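Honcombe library opens its new reading room after a long wait

August 6, 2025

The doors of the Honcombe library's new reading room opened this morning, and by the time the kettle had boiled for the second time every chair by the windows was taken. It has been a long road to get there. The old room closed in February, when the ceiling above the history shelves began to drip, and since then readers have been making do with a corridor, a borrowed bench and a good deal of patience.

The new room sits on the Stirkness Road side of the building, where the afternoon light is kinder to older eyes, and it has space for 50 people at a time. There are 400 books on the open shelves for now, with more to follow as the boxes come up from the basement (slowly, it must be said, as the lift is still being fussy). Large print has been given the shelf nearest the door, local history has a whole wall to itself, and the newspapers are back where people can get at them without asking. 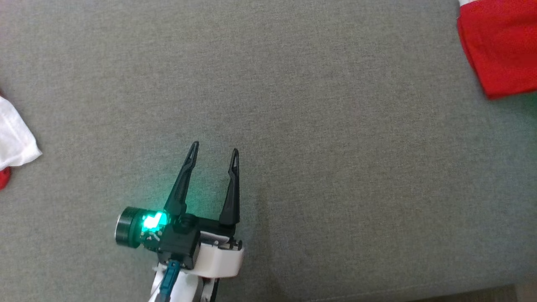 Ngaio Kereama said the thing she had missed most was the quiet, and she hoped the new room would keep at least one morning a week free of meetings, story hours and talks. She had read 19 novels at her kitchen table since the closure, she added, and had not enjoyed a single one of them as much as she would have at the library.

She may get her wish. Mornings are to be kept for reading through the end of the summer, and the children's story hour will go on as before in the front room, at 4 in the afternoon. The Quintana map collection, which a good many of our readers have written in to ask about, is safe and dry and will go back on display once the new cabinets have come.

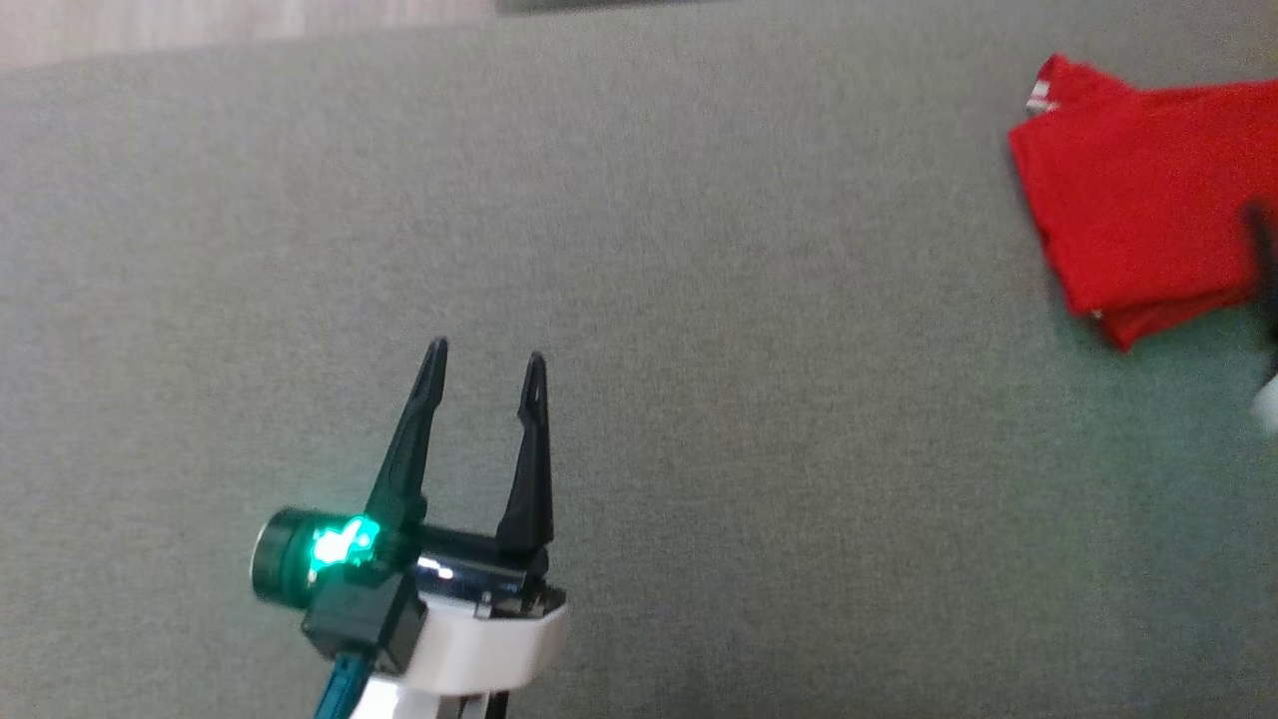 Getting comfortable was a big part of the talk over tea this morning, as you might expect from people who plan to sit for a whole afternoon with a thick book. Opinions on cushions were plentiful and warmly held. For my part I have always had a soft spot for a plain gray cloth with a fine speckle of light and dark in it, restful to look at and easy to live with, though one gentleman spoke up very firmly for leather and would not be moved.

The reading room is open from Monday to Saturday, and library cards from before the closure still work. Anyone who has had a book out since the winter is welcome to bring it back to the front desk, where no fines will be charged this month.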